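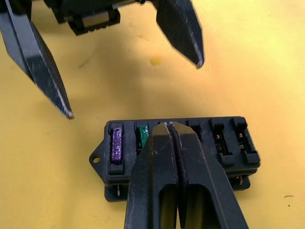 I've swapped plenty of blown fuses on the side of the road, so when Wilteo opened its doors for the afternoon on Friday, September 18, 2026, I went straight for the fuse bench and stayed there way longer than I'd planned. The guide sheet called it the fuse block station, and it's all about one little part — a matte black plastic block with six slots in a row along the top. I'd never looked at one out of a car before! There's a flat triangular tab sticking out at the end with a little screw hole in it, and I stood there trying to remember if the one in my old van has the same thing. (I checked when I got home. It's buried behind so much trim that I still can't tell you.)

Getting there was easy enough. Wilteo is out past the Brumetti warehouse, and it's a 10 minute walk from the bus stop if you don't miss the turn, which I did. You sign in, you get a sticker, and then you're pretty much free to wander. The sheet said to expect 300 visitors over the day, and the coffee line felt like all of them at once.

What I liked about the fuse bench is how plain it is. White table, big yellow mat, and the work goes right in the middle of the mat. The mat has scuffs and smudges all over it, and I liked it better for that. The odds and ends live along the back edge, including a blue and white storage box with a carrying handle on the lid that I'd happily take home for my own garage. 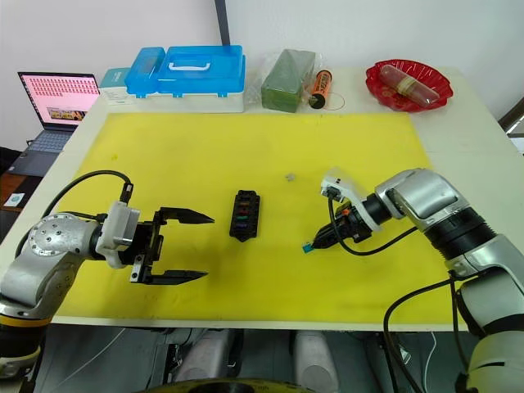 *The block in the middle of its mat, storage box at the back.*

I skipped the talk in room 102 (standing room only by the time I found it) and did the Fukuda corner instead, mostly connectors and crimping tools, plus a bowl of mints. Nice folks, but I kept drifting back to the fuses. I'm a sucker for the colors. Red, green, purple, tan, a teal one, a clear one — spread out on yellow like that they look like candy. The yellow ones are another story. Put a small yellow fuse on a yellow mat and good luck to you! If it were my bench I'd want a gray mat, and I said so on the comment card. 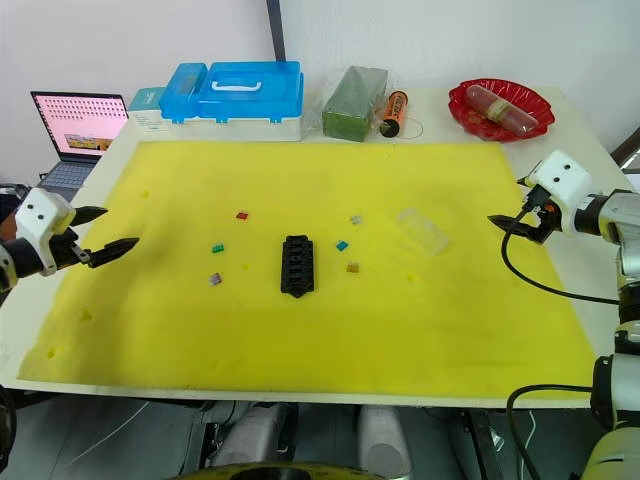 *Blade fuses around the holder, with a clear plastic box to the right.*

On the way out I picked up an Indness catalog, 71 pages of bins and drawer dividers, and read the whole thing on the bus. I've got a coffee can of mixed fuses at home that has needed sorting since July, so guess what I'm doing this weekend. If you go next time, eat first. The sandwiches were gone before two, and the vending machine only takes coins.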